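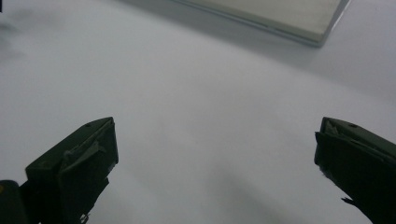 A sidewalk patio application in Relberg stands or falls on the site plan, and the site plan is something you can draw yourself. You need a pencil, a long ruler, a tape measure and somewhere flat to work. A smooth white surface with no seams or markings, like the one in the photo, is good for this, as stray lines from a patterned tabletop show through thin paper and end up in the drawing. Give yourself an evening for it. The rest of the application is forms, and most of those ask for things you already have in a drawer.

How to apply for a seasonal sidewalk patio in Relberg

This page covers restaurants, cafes and bars that want tables on a public sidewalk for the summer and fall. It does not cover patios on private land, such as a rear courtyard or your own parking lot. Those go through the zoning desk and use a different form. If your place is in Ostetik, the steps are close to these but the city there wants the liquor paperwork first, so check with them before you start.

Last updated 18th July.

Before you start

Find out who owns the strip of sidewalk in front of your door. On most downtown blocks the city owns it up to the building wall. On older blocks, especially along Lie Street, the property line may run a few feet out from the wall, and part of what looks like public sidewalk belongs to your landlord. The survey attached to your lease will show it. If you don't have a survey, the records counter can print the parcel map while you wait.

If you rent, get a letter from the landlord. It only has to say that the owner knows about the patio and agrees to it. An email printed out with the address and the name of the business has been accepted, but a signed letter moves faster.

Check that your business license is current. The system will not let you submit with an expired license, and the error message you get does not say that this is the problem. It says "account status," and that has sent a good many people to the wrong office.

Step 1: Measure the sidewalk

Measure from the wall of your building to the face of the curb, not to the edge of the planting strip. Do this at both ends of your frontage and once in the middle. Older sidewalks are not the same width all the way along, and the reviewer will use the narrowest one.

Then measure where everything else is. Mark down:

Your door, and which way it swings
Any other door that opens onto the same stretch, including the one to the upstairs apartments
Hydrants
Street signs, parking meters and light poles
Tree pits and grates
Cellar hatches
Bus stops
Curb ramps

For each one, take the distance from the wall and the distance from one end of your frontage. Two measurements fix the spot. If you only take one, you will have to go back out.

Measure when the street is quiet. Early morning works for most people, though not on a delivery day. A second person to hold the other end of the tape makes it much easier.

Step 2: Work out what is left

The city wants a clear walking path that runs straight past your patio. It has to be open at all times you have tables out, and that includes chairs when people are sitting in them. A chair with somebody in it takes up a lot more room than a chair pushed in. Sit in one of your own chairs at one of your own tables, have someone measure from the table edge to the back of the chair, and use that figure.

The required width of the path depends on your street type. The table is on the second page of the application guide. Find your street in the list first, then read across. Corner lots need to look up both streets.

Take the required path off the width you measured. What remains is what you can use. If it comes to less than the depth of a small table and one chair, you can still apply for a bench along the wall, which goes on the same form under "other seating."

Step 3: Draw the plan

Use graph paper or plain paper with a ruler. Letter size is fine. Put a scale on it and stick to it. Draw in pencil and go over it in black pen once you are happy, and don't use color, which comes out gray on the city's scanner.

Start with the wall line and the curb line. Add your door and the other doors. Add the fixed objects from your list, and label each one in plain words. Then draw the edge of the patio as a dashed line, and put the tables and chairs inside it.

Write the measurements on the drawing itself. A reviewer should be able to see how wide the clear path is without a ruler. Put a north arrow in a corner, along with the business name and the street address.

Cut small squares of stiff paper to the size of your tables, at the same scale as the plan, and move them around until the layout works before you draw anything inside the dashed line. Paper tables are a lot easier to shift than pencil ones.

You don't need an architect. Some applicants pay for a drawing and that is fine too, but a neat hand drawing with every measurement on it will pass.

Step 4: Choose the barrier, if you need one

You need a barrier if you plan to serve alcohol outside. If you don't, it's up to you.

Barriers must stand on their own. Nothing can be bolted to the sidewalk under a seasonal permit. Planters are allowed if they can be moved, and so are posts with rope or chain, as long as there is a solid rail or bar low enough for a person using a cane to find. The bottom rail is the part that gets left out. If you are using stanchions from a restaurant supplier, ask if they sell the lower rail separately. Vekar makes a set with the rail included, and there are others like it.

Leave an opening wide enough for a wheelchair, and keep at least one table inside that a wheelchair can pull up to. Show it on the plan.

Step 5: Get the insurance certificate

Call your insurance agent and ask for a certificate that names the city as an additional insured for sidewalk seating. Use those words. Agents send these out all the time and most turn them around in a day or two.

Check the certificate when it arrives. The business name has to match the one on your license exactly. If your license says one thing and your sign says another, use the license. The coverage dates must run to the end of the patio season. If your policy renews in the middle of the summer, send the current certificate now and the new one when you get it.

Step 6: Fill in Form 121

Form 121 is the main application. It can be done online or on paper at the permit counter. The online version saves as you go, but it logs you out if you leave it sitting, so have your papers ready.

Most of it is simple. These are the parts where people get stuck.

Hours of use. Put the hours you want tables out on the sidewalk, not your opening hours. If you plan to close the patio before the kitchen closes, say so.

Area requested. This is length times depth of the space inside the dashed line. If it comes to over 500 square feet, you also need a sign-off from the fire department, and there's a box for that on the last page.

Storage. Say where the tables and chairs go at night. "Inside" is an acceptable answer. Stacked and chained to a light pole is not.

Music. If you want speakers outside, check the box. Leaving it blank is read as no.

Upload the site plan, the landlord's letter and the insurance certificate as separate files. If you send them as one file it will be returned.

Step 7: Post the notice

Once the application is accepted for review you will get a notice to print. Tape it inside a front window or on the door, facing out, where it can be read from the sidewalk. It stays up for 15 days. Take a photo of it on the day you put it up and another on the last day. The reviewer will ask for both.

Neighbors can send comments during that time. Most don't. If someone does object, you will be sent a copy and given a chance to answer. Keep the answer short, and if the complaint is about noise, offering to bring the tables in earlier often settles it.

Step 8: The site visit

An inspector comes out to compare the sidewalk with your plan. You don't have to have furniture out yet, but mark the corners of the patio area with chalk or painter's tape. Have a copy of the plan by the register so whoever is on shift can hand it over.

If something doesn't match, the inspector will write it on the plan and you can fix it and send it back in. A small correction does not restart the review.

After you get the permit

Keep it posted where an inspector can see it. Keep the furniture inside the line. Chairs drift over the course of a busy night, and staff should walk out and pull them back in when they clear tables. A few small chalk marks at the corners help.

You may be asked to clear the sidewalk for street work, a parade or a utility repair. Notice is usually given by email to the address on the application, so use one that somebody reads.

If you want to change the layout later, send in a new site plan with the permit number on it. Adding an umbrella counts as a change. Swapping one kind of chair for another does not, provided the new ones are no bigger.

Common reasons applications come back

The clear path was measured to a pushed-in chair
The neighbor's door is missing from the plan
The business name on the insurance does not match the license
The drawing has no scale
All the papers were sent as one file

An application that comes back keeps its place in line for two weeks. Fix what is listed on the cover sheet, leave the rest alone, and send it in through the same link.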